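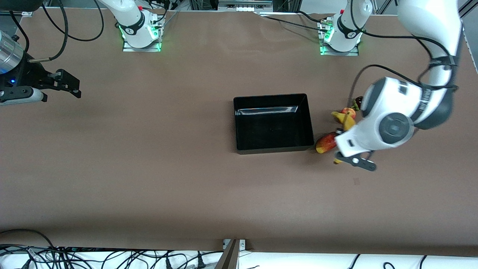
Does the wool need to be mordanted before it goes in the weld bath?

For the yellow we want, it does. Alum first, a gentle simmer and a cool-down in the pot, then into the weld. Without it you get a pale beige that washes out to almost nothing, as my grey-faced friend on the drying rail will tell you.

2018-07-12, dye notes, weld and indigo

Right, writing this up while I can still read my own scribbles (half of them are on the back of a feed invoice and one is on my wrist). Yvette Caron wants the Clollcombe order matched to last September's green, and as we all know last September's green was never written down properly. So this time everything goes in the book, even the boring bits!

Yarn is the Clollcombe two-ply, lot 2382. I wound off 11 test skeins last night and tied each one in four places with cotton, figure-of-eight, nice and loose. Last time I tied them too tight and got little white waists all the way along. Lot 2382 feels greasier than the spring one. I don't know if that's the sheep or the spinner, but it took two goes of scouring before the rinse water stopped looking like weak tea. Used the Sodon soap for both. It doesn't foam much and it smells of church halls, but it does rinse out, and the other stuff left a film that gave us all those blotchy bits on the cushion yarn.

Mordanting

Alum dissolved in a jug of boiling water first, then tipped into the big pan. Skeins went in damp. Brought it up slowly over an hour, held it just under a simmer for another, lid on, then went and had my lunch and left it alone. I am getting better at leaving it alone. Every time I've felted something in here it was from poking at it.

One skein kept back with no mordant at all, for comparison. That's the sad beige one.

Weld bath

The weld is from Dufour, dried tops, this year's bag. I'd been planning to use up the old bag too, but it had gone dusty and smelt of cupboard, so it's on the compost. Chopped it with the garden shears (sorry, whoever's they are, I did wipe them), soaked it overnight and heated it for an hour without letting it boil. Boiled weld goes brown on you. I've done it and it is not a nice brown.

Strained through the muslin into a fresh pan and made up to 3000 ml. Then a good pinch of chalk, and wow, what a difference that makes. It went from apple juice to highlighter pen while I stood there stirring. I know Yvette says our tap water is hard enough without it, and she may well be right about the madder, but for weld I'm sticking with the chalk from now on.

Skeins in for an hour, turned now and then with the long rod. The first few out were strong and slightly greenish, a proper lemon. The ones that went in afterwards, in the same bath with nothing added, came out softer, more like butter. I love the butter ones. They're no use whatsoever for this order but I've labelled them and put them by for the baby blankets.

Indigo on top

The vat was in a mood this morning. The surface looked fine, coppery with a decent flower on it, but underneath it was more blue than yellow-green, so I fed it, warmed it up, stirred as gently as I could manage and gave it until mid-afternoon. Much happier after that. Clear yellow-green when I lifted a spoonful.

Dips were short. I counted slowly in my head, which I realise is not science, and the Kastar timer has packed up again or I'd have used that. (It beeps, it just doesn't stop beeping.) New battery made no odds.

What I got:

Lemon skein, one quick dip: bright, grassy, too sharp for Clollcombe.

Lemon skein, two dips with a good airing between: very close to the September sample. A shade colder by the window, spot on under the lamp.

Lemon skein, three dips: bottle green heading for teal. Handsome, wrong.

Butter skein, one dip: soft sage. Yvette will want this for herself, I'm calling it now.

Beige skein, one dip: a dull blue, as you'd expect, with a dirty look about it.

So two dips over the first-bath yellow is the recipe, as long as the yellow is strong to begin with. If we're doing the full order we'll need fresh weld for each batch and no cheating with the leftovers. That puts the Dufour bill up, and I'll have to break that to Yvette over a biscuit.

I did wonder about doing it the other way round, blue first and yellow after, which a lady at the guild swears by. Her argument is that you can see the green arriving in the weld pan and stop when you like it, whereas in the vat you're guessing until the air gets to it. Fair enough. It does mean the alum goes on after the indigo, and I'd want to check how much blue we lose in all that heating. Put it down for another day.

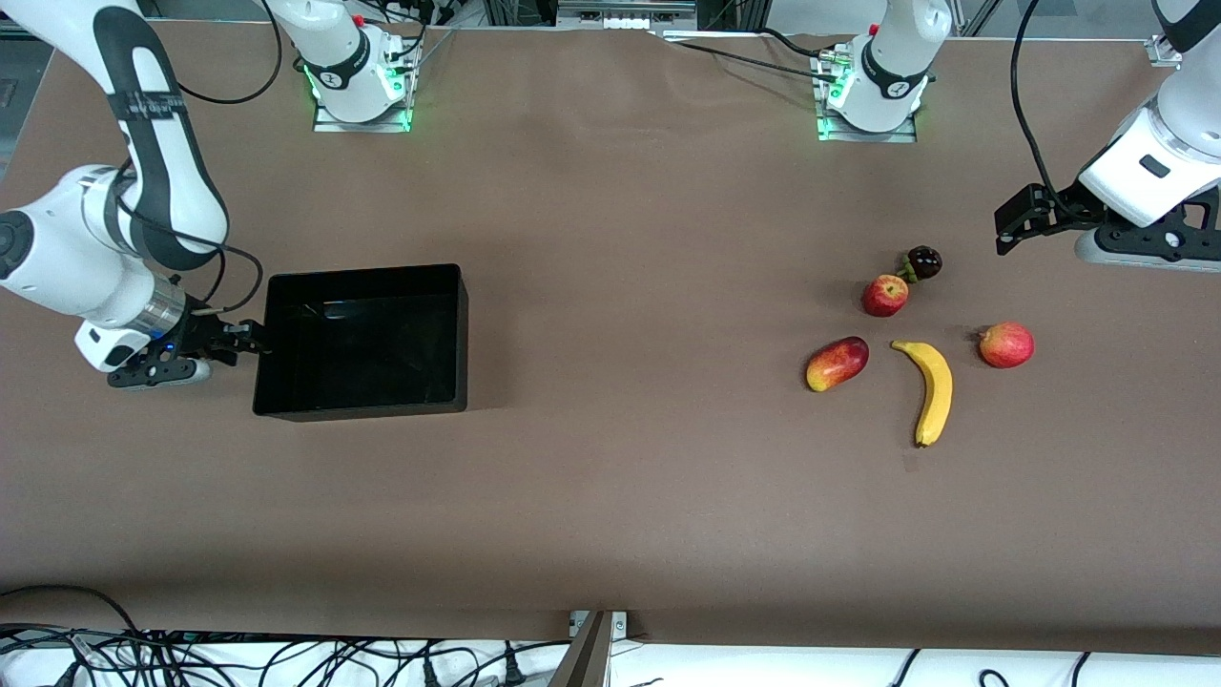 Still to do

Rinse the keepers again tomorrow, cold, until nothing comes off on a white cloth. I've been caught out by indigo rubbing off on needles before and I had a very cross letter.

Wash half of each test skein in Sodon and leave the other half as it is, then put both on the south windowsill with a strip of card over the middle. I'll look at them when I'm back from my sister's.

Ask Dufour how much weld they've got left from this year's bag, and whether they'd hold it.

Yvette, if you read this before I see you: the vat's been fed, please don't feed it again! Lid on, towel over, and the rubber gloves with the hole in are the left-hand ones. I've ordered more.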